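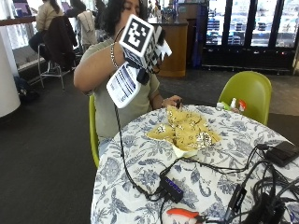

Sabina Khan wrote under the last post that we should drop the marker cube and let the headset-style trackers do the work, and that she would like to see us defend the cube with a number. Fair enough.

The handheld unit is still the one the club calls Mernel. It has a cube with square fiducial markers on top, a printed card hanging under it, and one black cable down to the USB hub. In July we logged 568 short recordings with it. Pose comes from the markers. When at least 2 faces of the cube are readable, the solution is stable. With one face the estimate flips between two orientations, and the filter picks the wrong one often enough to matter.

The worst cases are motions toward the face. The wrist turns, the cube tips, and a face goes edge-on to the camera. Valter Björklund's fix was to reject any jump above a fixed angle. It works on slow motions and throws out good data on fast ones. I have gone back to keeping both candidates and choosing later, at the cost of a slower script.

The cable is the other problem. It pulls on the unit when the arm goes up — a small force, but people change their grip to fight it. Irja Väisänen wants a lighter cable. I want a longer one. We will try hers first.

Still open: the hub drops a device if the plug is nudged, and the recorder does not report it until the file is closed. Kerttu has the log from the Metdale meetup and is going through it.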